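The Case for Eating Off Real Plates

My sister-in-law stopped using real dishes for family dinners nine years ago. There were 12 of us that night and her dishwasher had quit, so she bought a stack of paper plates and that was that. The dishwasher was fixed within the month. The paper plates stayed.

I understand why. Washing up after a big meal is dull work, and it usually falls to the same person every time. If you are that person, you have earned the right to an easier evening. My complaint is with the rest of us, who let it happen because it suited us too.

A plate you have to wash slows a meal down. People stay in their chairs because getting up means starting on the dishes. With paper, somebody walks past with a trash bag while the last person is still chewing, and the table is bare by seven thirty. I have timed it. From first bite to trash bag at our last October dinner was 41 minutes.
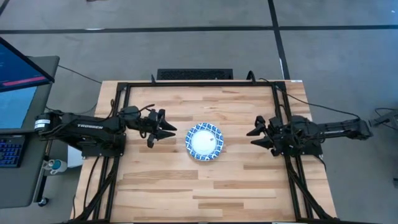

The best talk in my family used to happen at the sink. My aunt Mafalda washed and I dried, and that is where I heard about her first marriage, the loan on the house in Jullon, and what my grandfather was really like. She would not have told me any of it across a table. It is easier to say some things when both people are looking at soapy water.

Lourenço Caldeira, my neighbor, thinks this is nonsense. He has three boys under 10 and says he would eat off the floor if it meant less to clean. He also points out that my good plates came from my mother, that I own a dishwasher, and that I live alone. Fair enough. Anyone feeding small children every night should use whatever gets them to bedtime.

Picnics are fine too, and so are birthday parties in the yard. I keep a pack of paper plates in the pantry for those. What bothers me is Sunday lunch on paper, in a house with a cabinet full of china — china that gets dusted twice a year and never sees a potato.

Use the good dishes. Some will chip. I have broken two of my mother's and the set still does its job. Then divide up the washing properly, starting with whoever did the least cooking. At our next dinner I am bringing my own plates in a crate, and I have already told my brother he is drying.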